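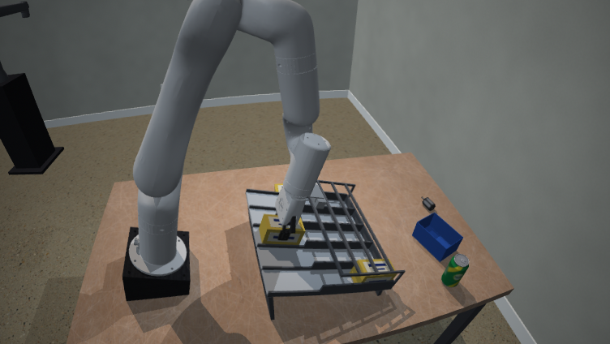
Page last changed: Tuesday, 16:40 (Ji-hoon Jeon)

Flooding on VLAN 329, continued

Carrying on from Wen-hsiung's note at the bottom of the last page. The complaint is still that the label printers and the old door controller on the ground floor drop off for a few minutes at a time, then come back without anyone touching them. They are all on 100 Mbit ports. Everything on gigabit ports in the same VLAN seems fine, or at least no one has rung about it.

09:20. Cleared counters on the access switch (the Ploveo by the stairs) and left it. Output drops on the slow ports stayed at zero for a good while, then climbed quickly on all of them together. Gigabit ports showed the same rise in outgoing packets but no drops. So the same traffic is going out of every port in the VLAN and the slow ones can't keep up with it.

First guess was a loop. Ruled out: no topology changes logged, and the traffic isn't broadcast. The broadcast counter hardly moved. It's unicast going where it shouldn't.

10:05. Mirrored one of the printer ports to the laptop. Nearly all of the capture is the nightly copy to Nilwood, or the return half of it. Should say "nightly" in quotes, as it now runs well into the morning. The frames are addressed to the file server's MAC, and the file server is nowhere near that port. The switch is flooding because it has no entry for the server.

Checked the table during a bad spell:

stairs switch, VLAN 329: no entry for file server
switch in the back room, VLAN 329: entry present, correct port

Checked again a few minutes later, when things were quiet. Entry present on both.

What I think is going on. We have two routers on that VLAN. The server sends out through router A, and the replies from Nilwood come back through router B, which hangs off the stairs switch. The server's own frames to router A never cross the stairs switch, so the stairs switch only learns the server's address when the server happens to broadcast something. MAC ageing on the Ploveos is 300 seconds, the default. The ARP timeout on router B is four hours. So router B still knows the server's MAC perfectly well and keeps sending to it, long after the stairs switch has forgotten which port it lives on. Until the server next says something that reaches that switch, every reply gets flooded.

This also fits it starting in May. That was when the second router went live and the routes to Nilwood were split. Before then both directions used router A and the problem couldn't have arisen.

11:30. Test. Started a copy by hand and waited for the flooding. Started after a bit more than five minutes, as it should. Then sent a broadcast ping from the server. Flooding stopped at once, entry back in the table. Waited again, flooding returned. Did this 3 times with the same result each time. I'm happy with the explanation.

Wen-hsiung came by and asked why we hadn't just put a static MAC entry in. It would work, but it would be forgotten the next time someone moves the server to a different port, and then we'd have a much stranger fault to find. Agreed not to.

Options we talked through:

Lower the ARP timeout on router B to just under the MAC ageing time. The router then asks for the server again before the switch forgets it, and the reply passes through the stairs switch and refreshes the entry. More ARP traffic, though on a VLAN this size it won't matter.

Raise MAC ageing on the switches to match the ARP timeout. Fewer side effects on the routers, but it has to be done on every switch in the path, and hosts that move silently would be unreachable for longer.

Sort out the routing so both directions use the same router. Tidiest, but the split was asked for and I don't want to undo it without a conversation.

Going with the first.

13:45. Set the ARP timeout on router B to 270 seconds for the VLAN 329 interface only. Saved. Did the same on router A so the two match, in case the routes swap over one day. Cleared ARP on both – there was a short pause on the phones, should have warned people first.

14:00 onwards. Copy running by hand again. No flooding on the mirrored port. Drops on the slow ports flat. Left it through to 16:15, still flat. The entry for the server on the stairs switch refreshes when expected.

One thing I don't understand. Bae (the monitoring box) shows a small bump in router B's processor use at 15:10, nothing in the log to go with it. It lasted one polling interval. Probably unrelated to the ARP change, but writing it down here in case it comes back.

Also noticed while in there: the port to the door controller is set to 100 full by hand at our end, and the controller negotiates. It has come up as half duplex at the other end, going by the late collisions it reports. Separate fault and it won't have helped. Set our end to auto, came up 100 full both ends. Could explain why the door controller was always worse than the printers.

To do:

Look at the drop counters after tonight's copy finishes (Ji-hoon)
Ask Rastellow whether the newer Ploveo software can limit unknown unicast per port. The manual mentions it but the command isn't there on ours (Wen-hsiung)
Check the other VLANs that both routers serve. Same timers, so the same fault is waiting if anything heavy runs over them
Put the new ARP value in the router template
Take the mirror session off the stairs switch. Left on for tonight
Find out who owns the copy job and why it takes so long these days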